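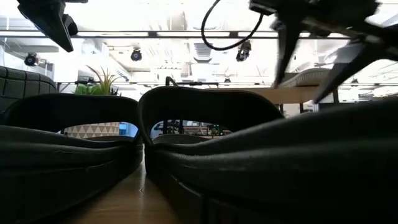
## Can a machine put your slippers away yet?

Slowly, and with someone watching. That is the short answer from the Namville shop, where Uthai Sukprasert has been running a two-armed setup on small household jobs since the spring. The slippers are the current job. They start side by side on a wooden table, and the arms have to pick up each one, turn it if needed and set the pair down on a rack with the toes facing the same way.

A person does this without looking. For a machine, a slipper is an awkward thing. The strap bends when you squeeze it, the sole does not, and a dark gray slipper in soft shadow gives a camera very little to work with. The gap under the strap is a problem of its own. From low down you can see straight through it to the things on the other side of the room, and early versions of the software kept treating whatever showed through the gap as part of the slipper.

Sukprasert's group has logged 1,662 attempts so far. In the most recent batch of 300, the pair ended up on the rack, facing the right way, 80 percent of the time. Most of the misses were at the grasp. One finger goes under the strap and the other goes over it, and if the lower finger goes in too far it pushes the slipper across the table before the grip closes.

"I would not call it a product," Sukprasert told us. "I would call it a decent arm and a stubborn slipper."

Speed is the other issue. A pair takes the arms 2 minutes on a good run. Cyprian Szczepańska, who handles the hardware side, says the arms can move a lot faster than that and often do between grasps. The time goes into the last few inches, where the software stops, checks and corrects. He expects that part to shrink, but he would not give a date.

### What about other chores?

We asked the same question at Derngate, where the work is closer to a shop floor: boxes, trays, parts that are the same every time. The picture there is better. Rigid items in known places are handled all day with few stops. Put a soft bag in the tray and the numbers fall off fast.

Rattanakul has been trying towels and pillowcases. Folding a towel that is already flat works well enough to show visitors. Getting a towel out of a basket and flat in the first place is still mostly done by hand.

So for readers who wrote in after the December issue asking whether to wait for a home machine before replacing the vacuum – replace the vacuum. A single-purpose machine that does one floor job is still the best value in the house. General-purpose arms are improving, but they need a table at the right height, good light and a person nearby to reset things.

### Next month

Szczepańska is swapping the finger pads for softer ones, and the group plans to move from open slippers to lace-up shoes. Videlar has agreed to run the same slipper task on its own arms so the results can be compared. We will print both sets of numbers when we have them. If you have a chore you would like to see tried, send it in by Wednesday. Dishes and laundry are already on the list.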